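Mudomis mobile unit, Dakport site – check before restart
Filled in by: Styliani Kyriakidis
Second check: Thierry Besnard

1. Emergency stop, both buttons. OK. The left one is a little stiff, but it releases.

2. Battery contacts. Cleaned. Hours since last service: 1,000.

3. Wheels and bumper. OK. I removed hair from the rear caster, same as in July.

4. Head camera mount. Not OK at first. Two screws were loose, and I tightened them again. Please order new washers from Horgan.

5. Camera tilt and room model. See comment.
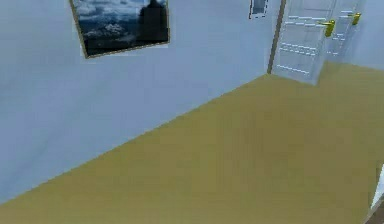

Tilt calibration must be repeated every time the mount is touched, and Sofia Deligiannis has asked that we do it first in the simulator. I used the room model with the open floor. The line between wall and floor is long and sharp, so it is good for the angle fit, and the gold door handles are easy to pick as points. The floor itself gives almost nothing to match – please do not select points there. Result after 30 runs: accepted.

6. Speed limit near doors. OK, setting not changed.

7. Log files. Copied. Yetunde Iyamu has the password.

Open: washers (item 4), stiff button (item 1).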